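Glare and the inventory spreadsheet
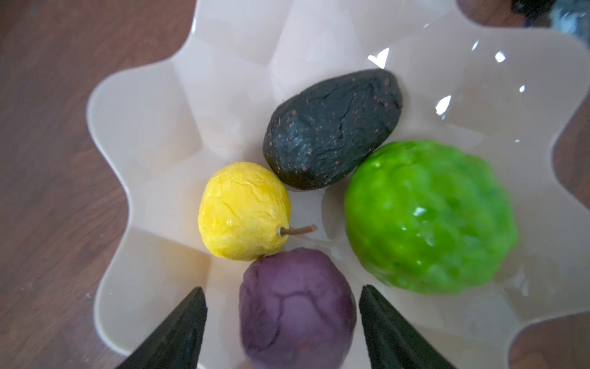

I spent most of October cataloging household items for the insurance file, 187 entries so far, and the slowest part was photographing anything shiny. A single overhead bulb puts a small hard highlight on every curved surface. The cream plastic bowl with the wavy rim has a jagged white patch near the upper middle and smaller glints on the right, while the dark table around it causes no trouble at all. Moving the lamp only relocates the spots. A larger diffuse source spreads them out and lowers their peak brightness.

My current setup is a Jenside panel behind a sheet of tracing paper, 30 inches from the item. Exposure is locked manually. Files go into Timport, which renames them by row number and rejects anything over 12 MB. It still drops the last row of each batch, so I pad every batch with a blank.

Kitchen shelves are next.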